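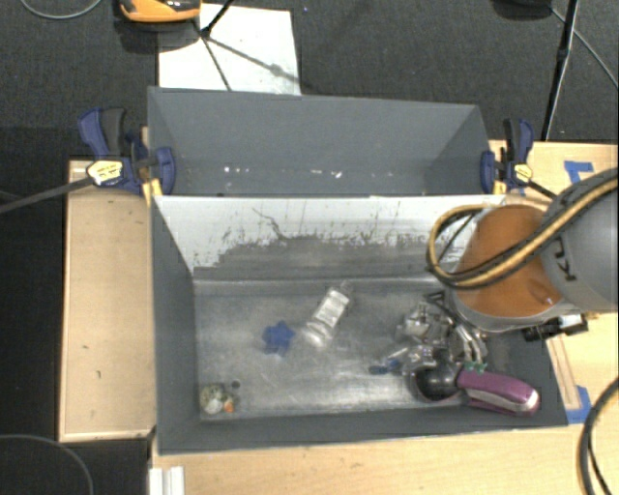

1/ Notes on the grasp planner rewrite
Posting these as a thread so I can find them again. We pick mixed objects out of one gray bin and place them in the one behind it. Same arm, same bins as before. Everything new is in software.

2/ The old planner had one score per grasp. It mixed depth quality, collision margin and reach into a single number, and when a pick failed you couldn't tell which part had been wrong. The new one keeps them separate all the way through and writes each one to the log.

3/ Clear things are still the hard case. The bottle-like item lying diagonally on the bin floor comes back from the depth camera as a hole with a label in it. The planner used to aim at the label and get the tilt wrong. Now we segment in color first and only ask depth for the parts it can answer for.

4/ The silvery floor doesn't help. Scratches and bright reflections near the front wall used to come back as thin objects. Aileen Tan wrote a filter that checks each small segment against a stored model of the bin. Anything flush with the floor gets dropped.

5/ That filter has a cost – it also drops flat things. A small item lying flat can vanish from the candidate list. For now we run a second pass with the filter off once the first list is empty. It's slow and I don't like it, but it stays in until we have something better.

6/ The pile at the right end is a separate problem. Shiny, see-through and crinkled things against each other, so segments merge. We gave up on clean masks there. The planner picks the highest graspable point, tries it, and takes a new look whether or not it got anything.

7/ Walls. Collision checking used to treat the bin as a box with straight sides. The back wall slopes, so we were throwing out good grasps near it. Maribeth Villanueva replaced the box with a measured mesh and a lot of the "no valid grasp" errors went away.

8/ The bar clamps where the two bins meet are in the collision model too. I left them out of the first version. Every transfer path goes over that edge, so please don't do what I did.

9/ Cables are handled badly. The bundle on the arm swings out in a wide loop, and we don't model it. There is a limit on wrist rotation and a penalty for large joint changes between pick and place. Rhea Navarro has a branch with a simple swept volume for the loop. Not merged.

10/ Replay is the tool I'd keep if I had to drop everything else. Each attempt saves the point cloud, the candidate list, the scores and the joint path. You can load any attempt, change a weight and see which grasp would have won, without moving the arm. We have 3448 attempts stored.

11/ I read through 301 failed ones by hand. The largest group was perception, as expected. The second was timing: the planner was using a cloud captured before the arm had cleared the view. The fix was two lines and a timestamp check.

12/ Still open:
– retries don't remember where the last one failed
– the second pass in 5/ needs a time limit
– calibration drift shows up only as a slow drop in score, with no warning

13/ Divina Mercado asked if the config format changed. Yes. Old files load with a warning until April, then they stop loading. The converter is in the tools folder and takes a whole directory at once.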